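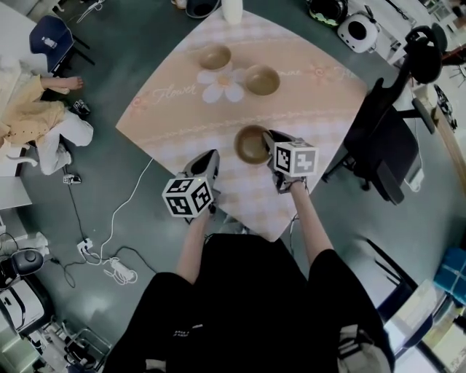
*3 min read*

Rarnby is a table-layout register: one row per piece of tableware per layout, plus a sheet for the table covering and a sheet for the room. It is kept as plain CSV so it can be opened without special software. The Robichaud register used the same idea but mixed bowls and plates in a single file; they are separate in this version.

## Contents

| File | What it holds |
|---|---|
| `bowls.csv` | 3,341 rows, bowls only |
| `plates.csv` | plates and saucers, incomplete |
| `covers.csv` | cloths and runners |
| `rooms.csv` | floor, lighting, levels, seating |
| `changes.txt` | corrections by month |

Import into Plendia works with default settings. Protport needs the semicolon version in `/alt`.

## Bowls

The reference set is brown ceramic with a glossy olive-tan interior. Enter the outside and inside colors in separate columns (`color_out`, `color_in`). Earlier rows have "brown" in both, and these are being corrected as they come up.

`finish` refers to the interior only. Accepted values are `gloss`, `satin`, `matte` and `unknown`. Use `unknown` if the inside was only seen through contents.

Bowls are placed, never stacked, in this register. A stack goes in `plates.csv` under `stack` until there is a better home for it.

## Table cover

The cover on the square table is a peach-and-pink gingham-style cloth with a large white daisy, pale yellow-orange at the center. "Flower" is printed beside the daisy in pink cursive. Thin stripes in the same color family run across the cloth below it.

The daisy is the origin for position. Each bowl gets a side relative to the flower, read from the seated edge:

- `above`
- `left`
- `right`
- `near` - between the flower and the seated edge
- `on` - any part of the base covers a petal

Two values can be joined with a plus sign, as in `above+left`. Do not use the gingham squares as a grid. This was tried in January and dropped: the pattern shifts whenever the cloth is pulled straight, and two people reading the same layout gave different squares on most rows.

There is fainter lettering toward the upper-right edge of the cloth. It is not transcribed. `cover_text` takes the large word only.

For plain cloths, leave `origin` blank and measure from the table corner nearest the door. Those rows are excluded from the position summary.

## Room

One room code, `R2`, applies to all rows in `bowls.csv`.

- Floor: grey-green.
- Seating: black office chair on casters, tall back, kept to the right of the table. Not part of the layout and has no row.
- Ceiling: white, ribbed, with recessed beams.
- Levels: ground floor with a mezzanine, white balcony slab on the right.
- Partition: tall, white, below the left mezzanine.

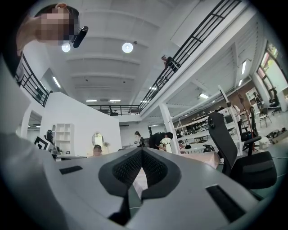

*R2, ceiling and upper level. Black railings on the left, back and right sides.*

Lighting is mixed. Round fittings are set in the ceiling and rectangular strips are spread over both levels, some of them far from the table. Glossy interiors pick up highlights, and a highlight can be mistaken for a lighter glaze. If `color_in` is in doubt, move your head, look again, and enter the darker reading.

The `light` column records what was switched on, as `round`, `strip` or `both`. It is blank in older rows. Please don't backfill it from the time of day.

## Known problems

1. `bowl_id` repeats across 7 layouts. The pairs are listed in `changes.txt`.
2. Rim diameter is missing for the first 100 rows.
3. "Grey" and "gray" both occur in `rooms.csv`. Filter on both.
4. `near+on` was entered as `on+near` in places. Order carries no meaning, but the Plendia summary treats them as different values.

## Corrections

Edit the row, then add a line to `changes.txt` with the month, the row number and the old value. Corrections are merged on Friday. Leave the header row alone - Protport matches columns by exact name.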